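Changes to the Ormsby reading room from this autumn

1 October 2024

The reading room on the first floor of Ormsby House reopened in September after eleven weeks of building work. Most of you will have been in by now, but we have had a steady run of questions at the front desk and by email, so this item sets out what has changed, what has stayed the same and what is still to come.

The main job was the floor. The old boards had dropped on the north side, and you could feel it if you walked from the door to the periodicals. Pekow, the contractors from Skemville, lifted the whole of that side, replaced the joists underneath and put back as many of the original boards as they could. Where the boards were past saving they used reclaimed ones from a chapel that was being cleared. The colour is slightly different. It should even out, though we are told it will take a few years.

While the floor was up we had the heating pipes moved. The two radiators that used to stand in the middle of the room have gone, and there are now five along the outside wall. They come on at seven in the morning, an hour before we open. If you usually sit near the local history shelves you may find it warmer than you are used to.

The new work tables are in. They have light blue tops with a matt finish, chosen after several readers complained about glare from the old varnished ones on sunny afternoons. There is enough clear space underneath to pull a chair right in. 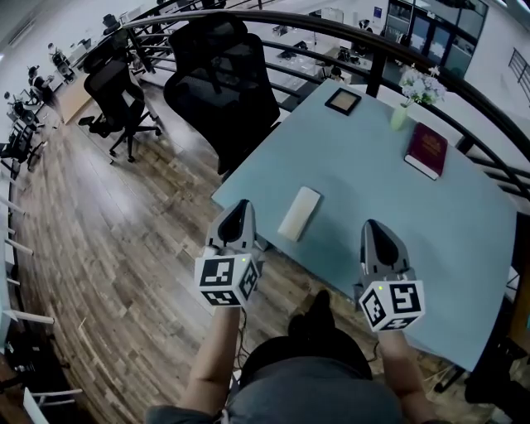 One of the tables with the light blue top.

Please don't use the tables for cutting or gluing. There is a bench for that in the workroom downstairs, and mats can be borrowed from the desk. Pens are allowed at the tables as before, but anyone looking at items from the strongroom should use pencil.

Opening hours

We are open from eight until six on weekdays and from nine until one on Saturdays. The late evening has moved to Thursday. It was on Monday for as long as most people can remember, but the bus back to Skemville no longer runs after seven on Mondays and numbers had dropped off badly. On Thursdays we will stay open until half past eight. The lift is switched off at a quarter past eight, so if you need it please start packing up in good time.

The side gate on Endance Lane is open again during the day. It is locked at six, including on Thursdays, and after that everyone has to leave by the front.

Borrowing

The loan period is still three weeks. You can renew twice, by phone or in person, unless somebody else has asked for the book. The limit has gone up from six books to eight for all members, including juniors.

Fines on late books were dropped last year and are not coming back. We do still charge for books that are lost or badly damaged. If you have something at home that is years overdue, bring it in and that will be the end of it. One reader returned a guide to canal boats over the summer that had gone out in the days of card tickets, and we were pleased to have it back.

Reservations cost 80p, the same as before. If the book has to come from another library there is a further charge, and the desk will tell you how much before sending off the request.

The bound collection

During the closure we went through the older hardbacks that had been kept in the passage behind the office. There are 123 of them, mostly county histories, sermons and bound magazines, with some novels and a good deal of poetry. Tegan Hinds checked each one against the old accession register and wrote up its condition. She found that most are sound, although several have loose hinges and a few have had damp in the past.

The sound ones are being moved into the reading room, where they can be taken down and read at the tables. They won't be lent out. Those needing repair will stay in the passage until we can pay for the work, and we would rather do a few properly each year than rush the lot. If you would like to put money towards a particular book, Tegan has the list and can tell you what is wrong with each.

A word on handling. Older bindings are easily strained at the spine, so please don't press them flat or leave them face down. Take a book from the shelf by the middle of the spine - push its neighbours back a little first - and never by hooking a finger over the top. Gilt lettering rubs off with handling, and clean, dry hands are better for it than cotton gloves, which tend to snag the pages.

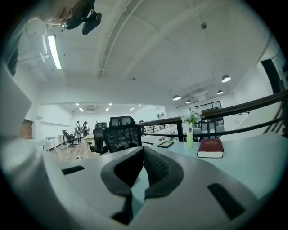 A red hardback with gold lettering, and white flowers on the desk.

Flowers are always welcome, and thank you to everyone who has brought some from the garden since we reopened. Please give them to a member of staff at the front desk so that we can find a vase and put them well away from the shelves. We can't take lilies because of the pollen, which stains.

Still to come

The blinds for the south windows are on order and should be fitted before the end of the year. The room will have to close for one morning while that is done, and we will put a notice on the door a week ahead.

The catalogue computer by the stairs is out of use. A replacement has been ordered. Until then, staff can look things up for you, or you can search the catalogue from home using your membership number.

We are also short of sockets. The electrician was able to add four along the outside wall, but the rest of the room will have to wait until the wiring on that floor is renewed. Please don't run leads across the walkways. If you are bringing a laptop, it is best to charge it before you set out.

The Tuesday reading group is meeting in the small room for now, at the usual time of half past ten. New members are welcome and there is no need to have finished the book.

Questions about anything in this item can be left at the desk or put in the box by the door. Queries about the bound collection should be marked for Tegan, who is in on Wednesdays and Fridays.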